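### 4.2 Why the zigzags wore people out

I should say up front that I came to this study as somebody who likes loud wallpaper. My own hallway is striped, and I love it. So when the Gratevport survey came back with 1,493 usable answers and the zigzag patterns sitting near the bottom for "could you sit next to this all afternoon," I took it a little personally!

We asked everyone to rate each pattern at 2 distances, up close and from across a room. Florals barely moved. Plain stripes dropped a bit. Chevrons fell off a cliff, and only in the black-and-white versions (the same layout in two soft greens did fine, and so did the tan one from the Olvera set). My hunch going in was that size would matter most, so I'd spent weeks fussing over how wide the rows ought to be. Wasted weeks, mostly. Contrast did nearly all the work.
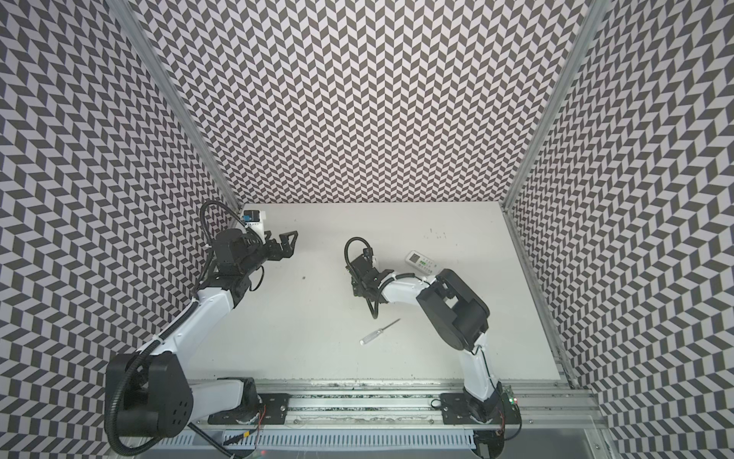
**Figure 3.** Dark gray and white chevron on three adjoining walls.

One respondent from Ulon wrote that the pattern itself was fine and that what bothered her was having it on every side, with no plain wall to rest her eyes on. She'd have rated it much higher, she added, as a single wall behind a couch. I went back through the comment box after reading that, and almost 100 people had said some version of the same thing, which our rating scale had no way of picking up.

That's a real hole in the design, and I'd fix it before running this again. The Prusico follow-up will ask about one wall, two walls and the whole room as separate questions, with a target of 3,000 answers. I'm also adding a box for what people have on their own walls at home, because striped-hallway types like me probably shouldn't be lumped in with everybody else.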